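Korgate Cabins - Opening Walk-Through, Canvas Tents and Treehouse

Walked by: Gillespie Lamont
Started 7 a.m. Tuesday, finished well past lunch

I do this list top to bottom before the first guests of the season, and again in December when we shut the gate. Comments are mine, so forgive the rambling.

1. Tent platforms, all four
OK on three. Platform 2 has a soft board by the step, left side. I put my heel through the edge of it! Board ordered, tent stays off the calendar until it's in.

2. Guy lines and stakes
OK. Retightened everything on the creek side. I swapped two frayed lines on Tent 4 while I was down there (the goats, I suspect).

3. Wood stoves and flues
Swept all four. Door rope on the Tent 1 stove is flat as a pancake and needs replacing. Spark arrestors clear.

4. Carbon monoxide alarms
Tested every one with the button held down. The Anda alarm in Tent 3 chirped at me all through breakfast, so it got a new battery, and I wrote the date on the back in marker.

5. Fire extinguishers
Gauges in the green. The one in the lodge kitchen had wandered behind the flour bins again - it's back on its hook by the door.

6. Treehouse stairs and railing
18 steps, all sound. Top rail wiggles a little at the corner post. Tightened the bolts, and I want to look again after the first big wind.

7. Treehouse deck
OK, but slick. Scrubbed off the moss and put down two more grip strips.

8. Hot water
Shower in the bath house read 125 at the tap, too hot for my liking. Turned the Baek heater down and it settled at 118. Checked it again after lunch, same.

9. Propane
Soapy water on every fitting, no bubbles. Spare tanks upright and chained in the shed.

10. Path lights
Out of 25, two are dead, both on the bend before the bath house, which is just where you want them at midnight in flip-flops. Bulbs are on the Rakex order with the stove rope.
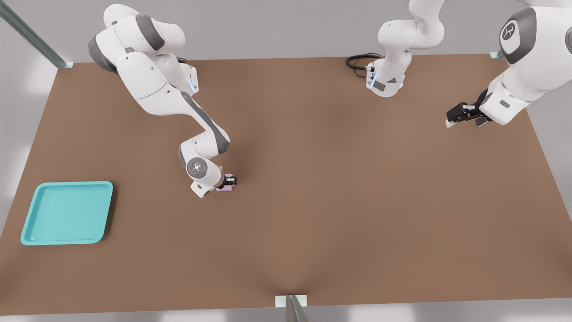
Can guests bring their own candles into the tents?
Please leave them at home. There are battery lanterns in every tent, and spares in the lodge if yours runs down.

11. First aid box
Restocked bandages and burn gel. Tweezers missing, as they are every spring.

12. Gate and road sign
Gate swings fine. House number 521 is hard to read from the road after dark, so I stuck on new reflective digits for the ambulance folks.

Still open: platform 2 board, Tent 1 stove rope, two path lights, tweezers. I'll initial each one as it gets done.

G.L.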